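Equipment budgeting for manipulation trials

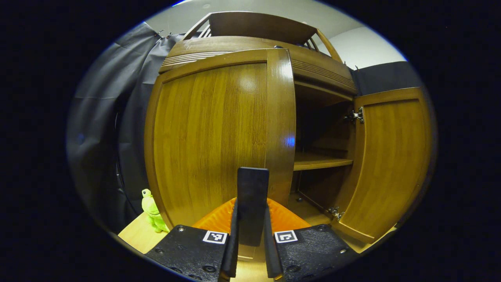
A hand-held gripper in front of a wooden cabinet with its right door open.

Equipment budgeting in robotics is the practice of estimating what a manipulation program will cost before arms, grippers and fixtures are ordered. Published budgets tend to favour the purchase price and treat the remainder as minor, a habit that has drawn criticism.

Hand-held grippers are often promoted as the cheap way in. The claim is only partly sound. A planning guide circulated at Harkberg allowed for 6 grippers and 200 hours of operator labour, but listed no spare fingers and no replacement mounting blocks. A later revision added a 20 per cent contingency without explaining how the figure was reached.

Furniture is another weak spot. Cabinets with hinged doors are commonly entered as a single line, although hinges loosen and doors sag under repeated opening. The Verdale program budgeted for one cabinet over 12 months and had no money set aside for a second.

Supplier quotes are hard to compare. Ammann prices calibration separately, while Stimley folds it into a yearly service plan, so the lower quote may not be the lower cost. Claims that a gripper will "pay for itself" seldom state a period, and few buyers have released their spending afterwards.

See also: Total cost of ownership; End effector; Capital budgeting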